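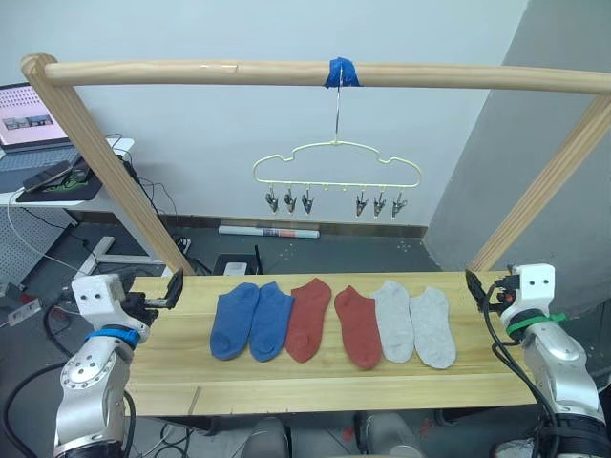

Gobnait Flanagan has been mending and knitting socks for a living for over five years, and she still gets asked the same thing at every market. People want to know why a sock would be worth fixing.

"I usually ask them how many they threw out last winter," she says. "They don't know. I don't know either, but I know what was wrong with them. It was the heel or the big toe. The rest of the sock was fine."

Flanagan works from two rooms above a hardware store in Moynihan, where she moved after leaving a job in the payroll office of a trucking company. The front room has the knitting machine and the mail. The back room is for washing and sorting. Customers send their socks in a padded envelope with a form that asks for a name, a return address and the part of the sock they think has gone. She says the last question is mostly there so she can tell the pairs apart when a family sends everything in one bag.

Her prices have changed once since she started. A darned heel is now 7 dollars and a full new toe costs more, depending on the yarn. Thin cotton ankle socks are the hardest to make sense of at that price, and she tells people so.

"If it came in a pack from the supermarket, I'll tell you to wear it until it's done," she says. "I'm not going to take your money for that. But if it's the only pair that doesn't slide down into your shoe, then maybe it's worth it to you. People have feelings about the ones that fit."

She learned to darn from a library book and got it wrong for most of a year. Her early repairs were too tight, which left a hard lump under the heel, and her husband wore them to work without saying anything. What helped was a week spent at Fivholm, a small mill that runs classes for hand knitters in August. The teacher there made the students cut holes in good socks and fix them, then walk on the result all afternoon.

"You find out fast," Flanagan says. "By dinner we were all limping."

Most of what she does now is a woven darn with a thin wool and nylon yarn called Vedo, which she buys by the cone. She used to match colors closely and has mostly stopped. A repair that is nearly the right gray looks like a stain, she says, and a repair in plain orange looks like somebody meant it. Some customers disagree, and for them she keeps a drawer of grays, navies and blacks.

She has firm views on washing. Socks should go in inside out, in cool water, and they should never go through the dryer. Heat is hard on the elastic in the cuff, and the cuff is the one part she can't do much about. She hangs hers by the toe, so that any mark from the clip ends up inside the shoe. Over a radiator is too warm. Near a window is fine.

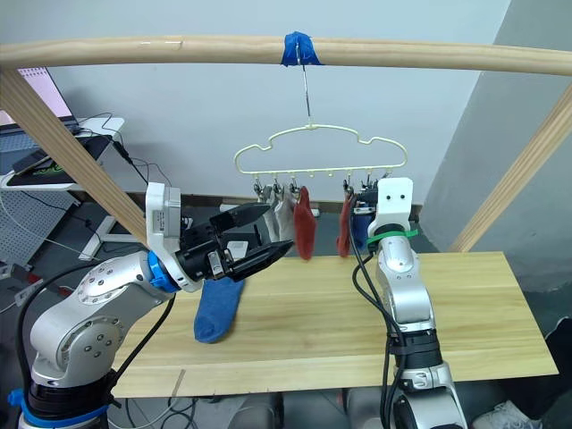 Clips on a cloud-shaped hanger hold five socks above a table.

"My mother put them over the back of a chair," she says. "That works too. You just run out of chairs."

The question of lost socks comes up, as it does with everyone in her line of work. Flanagan doesn't believe washing machines eat them. She thinks they are inside duvet covers and trouser legs, and that people buy new ones before they have looked. Her advice is to keep a single for a season and then use it for dusting or let the dog have it.

In March 2025 she took on her first regular order from outside the area, repairing hiking socks for Privent, a rental outfit that lends boots and winter clothing to school groups. The first box held 87 socks, a few of them past saving. She fixed what she could and sent the others back with a note about toenails.

"They're kids, they don't cut them," she says. "You can put in the best toe in the world and it'll be gone by the second trip."

The order has made her think about hiring someone for the machine work, though she hasn't decided. She would have to clear out the front room first, and she would have to teach. She isn't sure she would be patient enough for that second part.

For now she does the envelopes in the morning, when the light is good, and the knitting after lunch. She doesn't darn in the evening anymore. Dark yarn on a dark sock under a lamp gave her headaches, and she was redoing half of it the next day. Navy is the worst, she says — worse than black — and she charges the same for it.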